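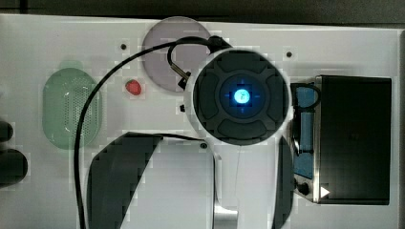
Learning the Table Before the Task

At the Skemier Institute, a research group is asking how much a robot can learn from recordings made before anyone has told it what to do

2018-12-18

The instructions handed to operators in the Skamus project fit on half a sheet of paper. They are to keep the arm within the limits of the table and to stop if an object falls to the floor. They are to use whatever objects they like, in whatever order they like, until the session is over. There is no list of tasks to complete.

This is an unusual way to collect data for a robot. Most teaching by demonstration begins with a goal. A person guides the arm through the same short job many times, the recordings are gathered under one name, and a program is trained to repeat the job. The approach is well understood and gives good results on narrow problems. It is also expensive. Every new job calls for a new set of recordings, and the recordings made for one job are seldom of much use for the next.

Anatole Ferrand, who leads the Skamus project, came to the question after several years of work on conventional demonstrations. His group had built up a large archive and found that very little of it could be used again. "We had many hours of an arm picking up a cup," he says. "When we wanted the cup moved to the other side of the table, we started from the beginning. I thought that was a poor return on the effort of the people who had made the recordings."

The group's new report, circulated this month to partners of the institute, describes a method in which the goal is attached to a recording after the fact. A continuous session is divided into short segments. For each segment, the state of the table at its end is treated as the goal the operator had in mind, whether or not the operator would have put it that way. If a segment ends with a mug standing closer to the oven, the segment becomes one demonstration of how to bring a mug closer to the oven.

The idea of naming a goal after it has been reached did not begin at Skemier, and the report says so. The group's contribution lies in how the segments are chosen and in how written descriptions are combined with them.

A kitchen with most of the kitchen removed

Work on Skamus takes place at a white table in the institute's Bukar Laboratory. The setting is meant to suggest a kitchen counter without reproducing one. There is a toaster oven at one side. The other objects are cookware, dishes and play food, of a size the gripper can manage and in shapes that differ enough to be a real test. A colander, a plate and a toy strawberry call for very different movements, and the group wanted that range from the outset.

Arrangement matters as much as selection. An earlier version of the project kept objects in fixed starting places, and the trained program learned the places better than it learned the objects. It would reach with great confidence for a spot where a cup had usually been. The present procedure lets each session begin where the last one ended, so that the table drifts from one arrangement to another over the course of a day. Objects end up beside, inside or behind one another in ways that no planner would have thought to write down.

Ferrand regards this drift as the most useful feature of the data. A program trained on tidy scenes is surprised by an untidy one, and most tables in ordinary use are untidy. Operators are asked not to straighten up.

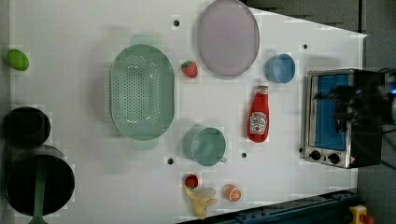
Dividing a session

The hardest technical question in the project turned out to be where one segment should end and the next begin. Cutting the recordings at regular intervals is simple, and it was the first thing the group tried. Many of the resulting segments made little sense. One might stop with an object still in the air. Another might contain the end of one movement and the beginning of a second that had nothing to do with it.

The method now in use looks for moments of rest. A short program written by the group follows the motion of the arm and the opening and closing of the gripper, and it proposes a cut wherever the arm slows and nothing is being held. These proposals are then grouped at several lengths. A brief segment may cover a single push. A longer one may cover a push, a lift and a placement, and it will contain the brief segment within it. The same few seconds of recording can therefore serve in several demonstrations at once.

This overlap is deliberate. In the group's view, a program that sees only short movements has trouble linking them together, and a program that sees only long ones has trouble recovering when a part goes wrong. The report compares programs trained on short segments, on long segments and on both. The mixed set gave the best results in every comparison, with the widest gap on jobs that required an object to be moved out of the way before another could be reached.

From the full set of recordings, the group chose 1000 segments to receive written descriptions. Eight people wrote them. The writers watched a segment and typed one sentence saying what they would have asked the robot to do in order to get that result. They were given no vocabulary to follow. Some wrote in the manner of a recipe and some in the manner of a parent speaking to a child, and the differences were kept.

The remaining segments have no words attached at all. They are matched only with a picture of the table as it stood at the end. During training, the program is asked on some occasions to reach a state given as a picture and on others to carry out a sentence. Both kinds of request pass through the same inner representation, so that what is learned from the large unlabeled portion can support the small labeled one.

What the trials showed

For the evaluation, the group fixed a list of 17 jobs before training began and kept it from the operators. The list included moving a named object to a named region of the table, placing one object inside another and clearing the area in front of the oven. The arrangement of the table was changed between trials according to a schedule prepared in advance.

In all, 500 trials were carried out. Programs trained by the Skamus method completed more of them than programs trained on an equal amount of conventional demonstration data. The advantage was modest on the simplest jobs. Where the conventional data included many recordings of exactly the job being tested, the conventional program was sometimes better, and the report gives those results in full.

The difference grew when the starting arrangement was unfamiliar. It grew further when a first attempt failed. Conventional programs tended to continue as though a missed grasp had succeeded, carrying an empty gripper to the destination and opening it there. Skamus programs more often went back. The authors believe this is a direct result of the way the data were collected, as free sessions contain many fumbles and many recoveries, and none of these are thrown away.
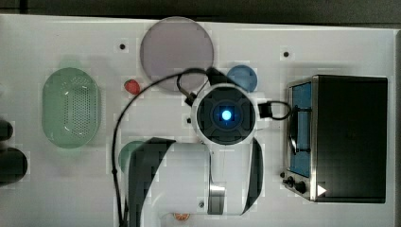

The arm over the white tabletop in the Bukar Laboratory, with the toaster oven at right and a perforated basket at left.

The group is careful about what it claims. All the trials used one arm, one table and one collection of objects. The report does not show that a program trained on this table would be of any use on another, and Ferrand does not expect that it would be without further recordings. He is also cautious about the sentences. Requests that named an object and a place were handled well. Requests that depended on comparison, such as asking for the smaller of two round things, were handled poorly.

The view of the table presents a separate difficulty. When the arm reaches across the work surface, it can hide the very object it is reaching for. A person in the same position remembers where the object was. The program has only a short memory, and the report attributes a sizable share of its failures to objects lost from view for longer than that memory lasts.

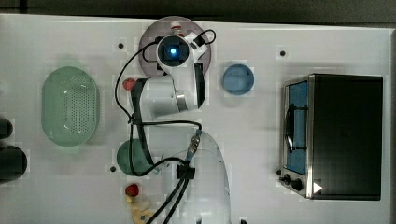

A longer memory would be the natural remedy, but it brings problems of its own. In early tests, programs given more of the past to consider began to copy the rhythm of the operator's session and paid less attention to the request. They would finish a job and begin another that had not been asked for. The group has a partial solution, in which the program stores the last known position of each object and little else, and expects to report on it separately.

A second table

The next stage of the work will involve the Cheung Center, which has agreed to build a table of its own and to collect sessions under the same half-page of instructions. The two sites will not attempt to match their objects or their lighting. The purpose is to learn whether recordings from one table shorten the time needed to train on the other, and by how much.

Recording at the new site is planned to start in April. The segmenting program and the written descriptions will be shared between the two groups from the first day, and the Skemier team will run the evaluations at both tables so that the scoring is consistent.

There is some debate within the project over whether operators should know what their sessions are for. Ferrand has found that people who understand the method begin to perform for it, pausing neatly after each action so that the cuts will fall in convenient places. Their recordings are easier to process and, in his judgment, less valuable. For the present, new operators at both sites will receive the instructions first and a full account of the research after their final session.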